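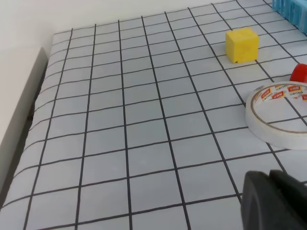 Wer einen Greifarm am Tisch einrichtet, denkt meistens zuerst an Geschwindigkeit und Greifkraft und ganz zuletzt an den Tisch. Dabei fängt gutes Arbeiten genau dort an, und deshalb möchte ich mir für die Arbeitsfläche heute ein bisschen mehr Zeit nehmen, als es die meisten Anleitungen tun. Bei uns in Drilham gilt seit dem Frühjahr die Regel, dass der Untergrund ein Raster tragen muss und das Werkstück frei liegt, so wie der gelbe Würfel, der mit Abstand zur Kleberolle auf dem Karomuster sitzt. So lässt sich seine Lage in Kästchen angeben, und beim Anfahren ist auf einen Blick zu erkennen, wie viel Platz ringsum bleibt!

Schritt 1: Raster prüfen
Streichen Sie die Fläche mit der flachen Hand glatt und schauen Sie sich die Linien in Ruhe an. Gedruckte Raster sind selten ganz gerade (unsere schon gar nicht), und eine leichte Welle stört beim Ablesen kaum. Für genaue Maße messen Sie bitte trotzdem mit dem Stahllineal nach – und zwar an 2 weit auseinanderliegenden Stellen.

Schritt 2: Nullpunkt festlegen
Wählen Sie eine Ecke, die der Arm bequem erreicht, und schreiben Sie sie ins Einrichteblatt. Kinga Veres zählt immer von der Wandseite aus, Imre Oláh von vorn. Beides geht, solange es auf dem Blatt steht und alle in der Schicht dasselbe tun.

Schritt 3: Abstände einhalten
Zwischen Werkstück und Nachbargegenstand bleibt mindestens die Breite eines geöffneten Fingers frei. Klebeband, Behälter und Deckel kommen vor dem ersten Automatiklauf ganz aus dem Arbeitsbereich, auch wenn man sie gleich wieder braucht.

Schritt 4: Langsam anfahren
Der erste Durchgang läuft immer mit reduzierter Geschwindigkeit und mit der Hand am Zustimmtaster. In unserem Protokoll für die Zelle Skokholm stehen inzwischen etwa 1.306 Greifvorgänge, und jede Serie darin beginnt mit so einer Probefahrt. Tragen Sie bitte auch die abgebrochenen Fahrten ein, mit Uhrzeit und Kürzel.

Stand: 09.05.2020, Gizella Gulyás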